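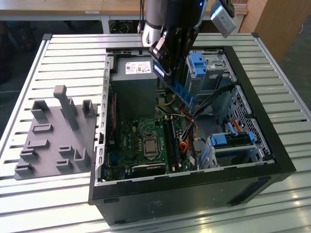
메모리 모듈을 집은 그리퍼가 본체 안 메인보드 쪽으로 내려가 있다. 엔다티츠 작업실.

메모리 한 개를 끼우는 법

엔다티츠(Endatitz)의 작업실에서는 하루 종일 같은 컴퓨터를 열어 놓고 일한다. 검은 데스크톱 본체는 옆판이 떼어진 채 홈이 파인 금속 작업대에 누워 있고, 로봇 팔이 위에서 내려와 메모리 모듈을 슬롯에 꽂는다. 꽂고 나면 사람이 모듈을 뽑아 다시 내놓는다. 그리고 팔은 처음 위치로 돌아간다.

이 한 번을 이곳에서는 '한 편'이라고 부른다. 영화를 세는 말에서 가져왔다고 한다. 9월에 수집을 시작한 뒤 지금까지 쌓인 것은 2629편이다. 그 가운데 학습에 들어가는 것과 따로 보관하는 것을 가르는 일이 수집만큼 시간을 먹는다.

프로젝트 이름은 레토(Reto)다. 중고 컴퓨터를 분해하고 다시 조립하는 일을 학습형 로봇에 맡겨 보자는 계획이고, 첫 과제가 메모리 장착이다. 책임자 아우스디스 베흐(Ásdís Bech)는 과제를 고를 때 팬이나 하드디스크도 후보에 있었다고 말했다. 메모리를 택한 데는 단순한 계산이 있었다. 부품이 싸고, 몇 번이고 다시 꽂을 수 있고, 들어갔는지 안 들어갔는지가 분명하다.

"나사는 반쯤 조여진 상태가 있잖아요. 메모리는 양쪽이 다 걸려야 들어간 겁니다. 판정하는 사람끼리 다툴 일이 적어요."

다툴 일이 아주 없지는 않았다. 초기에 판정을 맡은 두 사람의 기록을 맞춰 보니 한쪽 끝이 덜 들어간 경우를 한 사람은 성공으로, 한 사람은 실패로 적어 놓았다. 지금은 한 편이 끝날 때마다 조작자가 손으로 모듈 양 끝을 눌러 보고, 움직이면 실패로 적는다.

손으로 가르치기

로봇은 스스로 움직이는 것이 아니라 사람이 원격으로 움직인다. 조작자는 옆자리에서 손잡이가 달린 작은 조종 장치를 잡고, 팔은 그 손을 따라간다. 관절의 각도와 그리퍼가 벌어진 정도, 카메라 영상이 같은 시각표에 맞춰 저장된다. 학습 모델은 나중에 이 기록을 보고 비슷한 상황에서 어떤 동작이 이어지는지를 익힌다.

조작자 알로 로젠탈(Arlo Rosenthal)은 원래 컴퓨터 수리점에서 일했다. 맨손이라면 몇 초 걸리지 않는 일이다. 로봇 팔로는 첫날 오전 내내 한 번도 제대로 꽂지 못했다.

"손가락으로 할 때는 슬롯을 거의 안 봅니다. 대고 조금 밀어 보면 홈이 맞는지 느낌이 와요. 조종 장치로는 그 느낌이 안 옵니다. 그래서 눈으로 하는 법을 새로 배웠어요."

그가 찾은 방법은 모듈을 비스듬히 가져가 한쪽 끝을 먼저 대고, 천천히 세운 다음 누르는 것이다. 다른 조작자들은 처음부터 수직으로 세워 내려간다. 베흐는 두 방식을 모두 받되 기록에 표시를 남기게 했다. 한 모델에 섞어 가르치면 중간에서 망설이는 동작이 나올 수 있다는 걱정이 있었고, 시험 삼아 학습시킨 초기 모델에서 그런 동작을 보았다고 한다. 팔이 슬롯 위에서 기울었다 섰다를 되풀이하다가 제한 시간을 넘겼다.

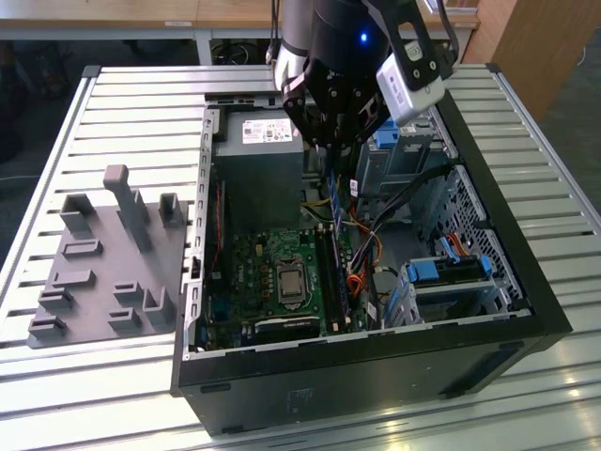
그리퍼의 손가락이 메모리 슬롯 근처까지 들어가 있다. 왼쪽의 회색 판은 3D 프린터로 출력한 고정판이다.

좁은 곳에서 일어나는 일

누운 본체 안은 생각보다 붐빈다. 전원 공급 장치와 드라이브 칸 사이로 주황, 노랑, 빨강 전선 다발이 지나가고, 슬롯은 그 가까이에 있다. 전선은 매번 조금씩 다른 모양으로 눕는다. 처음에 팀은 전선을 묶어 치울까 했다. 수집은 빨라지겠지만 실제 중고 컴퓨터에서는 전선이 묶여 있지 않다. 결국 그대로 두기로 했고, 조작자는 50편마다 전선을 한 번 흐트러뜨린다.

본체 위치도 바꾼다. 작업대에서 조금 밀거나 살짝 돌려 놓는 식이다. 늘 같은 자리에서만 모은 기록으로 학습한 모델은 컴퓨터가 손가락 한 마디만 옮겨져도 엉뚱한 곳을 눌렀다. 옆에 놓인 고정판은 반대로 움직이지 않게 했다. 한꺼번에 너무 많은 것을 바꾸면 어디에서 틀렸는지 알기 어렵다는 것이 베흐의 설명이다.

조명은 아직 결론이 나지 않았다. 오후가 되면 창으로 들어오는 빛이 금속 부품에 반사되어 슬롯의 경계가 영상에서 흐려진다. 로젠탈은 커튼을 치자는 쪽이고, 베흐는 그런 영상도 필요하다는 쪽이다. 당분간은 요일을 나누어 하고 있다.

한 편을 기록하는 동안에는 말을 걸지 않는다. 취재하던 날에도 로젠탈은 모듈이 슬롯 위에 있는 동안 대답을 멈추었다가, 팔을 들어 올리고 나서야 앞의 말을 이었다. 쉬는 시간은 17편마다 있다. 처음에는 한 시간 단위로 쉬었는데 끝 무렵의 기록에서 동작이 눈에 띄게 거칠어져서 횟수 기준으로 바꾸었다.

실패를 버리지 않는 이유

판정표에는 성공과 실패 말고도 '고침'이라는 칸이 있다. 모듈이 엇나갔다가 다시 들어 올려 제자리에 넣은 경우다. 팀은 처음 몇 주 동안 이런 편을 지웠다. 매끈한 동작만 남기는 편이 낫다고 보았기 때문이다. 그렇게 학습한 모델은 잘 맞으면 잘 꽂았고, 한 번 어긋나면 어긋난 채로 계속 눌렀다. 되돌아가는 동작을 본 적이 없으니 당연한 결과였다고 베흐는 말했다.

지금은 일부러 어긋나게 시작하는 편도 모은다. 조작자는 모듈을 옆으로 조금 비켜 댄 다음 고쳐 넣는다. 로젠탈은 이 작업이 제일 어렵다고 했다. 틀린 척을 하면 손이 먼저 알고 너무 빨리 고친다는 것이다. 그래서 시작 위치만 다른 사람이 정해 주고, 그는 거기서부터 넘겨받는다.

끝까지 실패한 편은 학습에 쓰지 않고 따로 저장한다. 성공 여부를 자동으로 판정하는 모델을 만들 때 쓸 계획이다. 사람이 한 편마다 모듈을 눌러 보는 일을 줄이고 싶다는 것이 팀의 바람이다.

다음 컴퓨터

한 대의 컴퓨터로 모은 기록이 다른 컴퓨터에서도 통할지는 아직 모른다. 중고 컴퓨터를 대 주는 업체 옴리(Omley)는 내부 배치가 서로 다른 본체 5대를 보내기로 했다. 슬롯의 방향이 다른 것도 있고, 전원 장치가 반대편에 있는 것도 있다. 고정판을 설계한 프루잇(Pruitt)에서는 본체 크기에 맞춰 판을 새로 출력하고 있다.

베흐는 새 본체가 오면 첫 주에는 수집을 하지 않고 지금의 모델을 그대로 돌려 볼 생각이다. 어디서 틀리는지를 먼저 보고, 그 부분을 중심으로 모을 기록의 목록을 짠다. 로젠탈은 그 주에 조종 장치의 손잡이를 바꿔 달기로 했다. 지금 것은 오래 쥐면 엄지손가락이 아프다고 한다.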